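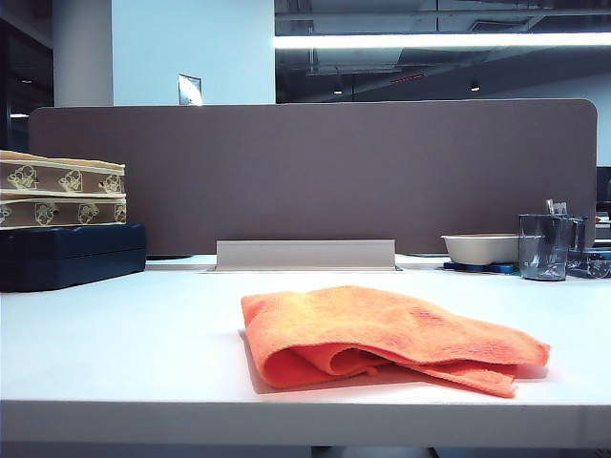
1/ The miracle cloth test, desk edition

Akua Nyarko swears by the orange microfiber ones. Water only, no spray, she says. The seller (Nurnlow, pack of 6) claims each is good for 100 washes. I have doubts about both.

2/ A white desktop is a tough judge. Coffee rings, pen marks, that gray shine where your wrists go. Plain water got the coffee. The pen laughed at it.

3/ Also, who counts to 100 washes? I'm at about 18 and mine already grabs every crumb and hair in the dryer. No softener, says the label. I've never used softener.

4/ Dzifa Osei says fold it in quarters so you get more clean sides. Fine in theory. I fold it over once and it flops open again.

5/ And it does nothing for the fabric divider. Dust sits in the weave and the cloth pushes it along. A lint roller did better, and I don't like those either.

6/ The cable cover at the back is the one place I'd give it a pass. Flat metal, one swipe, done. So would an old T-shirt, though.

7/ Akua wants me to try the thicker kind from Kekthorpe next. Same orange, higher price. Somebody show me one that gets pen off and I'll pay for it.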